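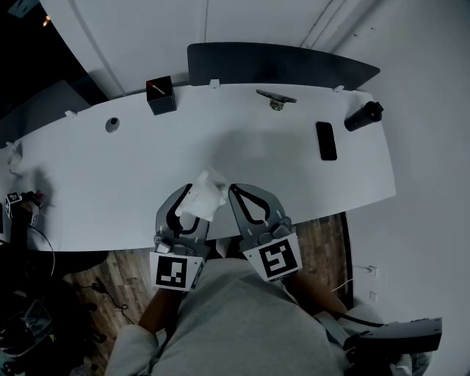

So who pays for the clinic once the donor money runs out?
The district does, starting in August, with a small top-up from the growers' co-op. I asked because I'd just spent a Monday at the Brondum open day, and half the people on my bus wanted to know the same thing.

We got there late (the bus was 90 minutes behind) and Marin Kos walked us straight through to the pharmacy window, still talking about fuel prices. The clinic serves some 4,000 people in 28 villages, and before it opened most of them went all the way to Cliretti for a blood test. Now they come here — and boy, do they come! The line was out the gate by lunch.

Despina Lazarević, who runs the budget side, let me flip through the grant ledger, which I loved way more than I should admit. The drug fund is still short for the winter and she didn't hide it. She wants the district's promise in writing before the handover, and the meeting on that is still to come. I bought two jars of honey at the gate and ate bus snacks all the way home.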